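Thread: Destley hand-held gripper kit, first impressions
Forum > Grippers and End Effectors > Kits and Reviews
9 replies, 701 views

skikach_fan
Posted in November, 8:40 pm
My Destley kit showed up and I've had it going every evening since, so I figured I'd write it up while I still remember which parts annoyed me. Short version: I love this thing! It's the hand-held version, so you squeeze the handle and the two fingers close, and you record your grasps without having to own an arm (I don't, and my garage couldn't fit one anyway).

I paid 226 for the kit without a camera. The fingers come as printed parts and you put in the brass inserts yourself. First one went in crooked, the rest were fine once I turned the iron down. Build took me two evenings. The manual skips a step at the linkage, so look at the exploded drawing before you tighten anything.

torque_and_tea
8:58 pm
How are the pads? I had the older Skikach hand and the pads were so slick that anything with a shine on it rotated the second you lifted.

skikach_fan
9:05 pm
Way better than the Skikach, and I say that with the user name I have. They're big blocky things and they sit angled in toward each other a bit. Flat-sided stuff is where they're happiest. Cans are so-so.

Ruba Sabbagh
9:31 pm
I'll disagree on the pads. I've done 657 grasps with mine, sorting grocery items into bins, and bare printed plastic is fine for boxes and bad for chip bags. The bag folds, the pads meet in the middle and you're pinching film. I glued thin rubber sheet on mine and it's a different tool. For the price I think they should put a strip of rubber in the box.

skikach_fan
9:44 pm
Fair, I've mostly been doing hard items. Did the rubber mess with your closing width?

Ruba Sabbagh
9:52 pm
A little. I re-zeroed and moved on.

Dizon_owner
10:10 pm
Not sold. The Dizon costs more but it comes assembled and the handle doesn't flex. I borrowed a Destley for a weekend and the play in the left finger drove me nuts. If you want to record data and skip the hobby project, spend the money.

torque_and_tea
10:17 pm
Some of us want the hobby project :)

Did you check the pivot screws? Mine had play too until I snugged them up. Quarter turn each, and then it closed even on both sides.

Dizon_owner
10:26 pm
I did not check the pivot screws. Fine. The handle still flexes though.

skikach_fan
10:49 pm
Here's one from the bin and snack setup, looking down the fingers with a long block between the pads. I'm really pleased with how square it sits in there. Stock pads, no rubber.

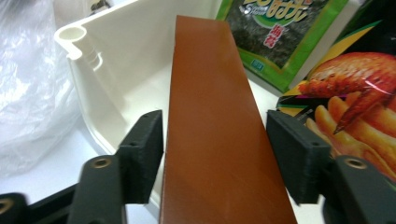 Brown block between the stock pads, white bin and snack bags behind.

With a long piece like that I try to think about where I'm holding it. Grab it too close to one end and the other end wants to swing, especially if your wrist is tired. My first batch of recordings is full of that and I'll probably toss most of it.

Ruba Sabbagh
11:02 pm
Nice, that's a good clean grip. Shiny surface too, so point taken about hard items. Now do the chicken one, I want to see how your pads handle a bag. And keep the swingy recordings in a separate folder, I deleted mine and later wished I had them for comparison.

torque_and_tea
11:08 pm
Good to see the inserts up close. Are those the ones from the kit? Mine came from Fenon and they go in a lot straighter, there's a little lead-in at the bottom. Might be worth it if you ever reprint the arms.

skikach_fan
11:15 pm
Kit ones, yes. I'll look at Fenon when I reprint, I want to try a softer filament on the pads first. Bags tomorrow night, Ruba, and if they fold on me I'm coming back to ask what glue you used.

Ruba Sabbagh
11:19 pm
Contact cement, thin coat on both sides. Clamp it overnight.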